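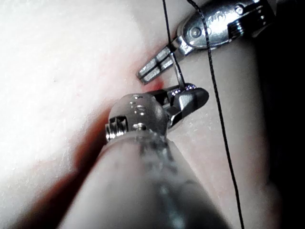
A letter after the Devness talk complained that hospital leaflets were perfectly clear already, and that people ought to read them twice.

Slow down here. Let them agree or not.

Start with the old Prosser leaflet, going home after a small operation. 432 words before it mentions the word "home". Read the first sentence aloud, in one breath if possible. Drink of water.
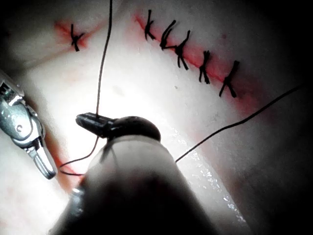
Then the rewrite. 233 words, and most of the fuss was over "commence". Three meetings to get it down to "start". Mention the biscuits only if the room is friendly.

Point to make: people read these in a car park, sore, with a coat half on. They want to know when they can have a bath and who to ring. The Vivetti clinic put the phone number on the back, in grey, under the logo. Pause. 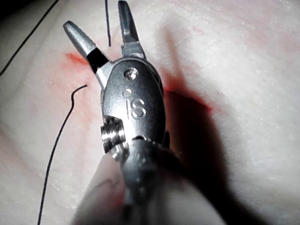
Skip the slide on fonts if past the half hour. If someone asks about fonts anyway, say 12 point and move on. They will ask again.

Clititz trial, September. 70 leaflets handed out, 2 handed back with the spelling corrected. Quite right too, "stitches" had lost a t.

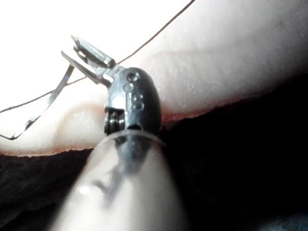

Fingertip and small grey metal charm

Last bit: ask everyone to take out a letter they've had from a hospital and underline the one line they needed. Give it a full minute. Collect the pens afterwards, they are borrowed.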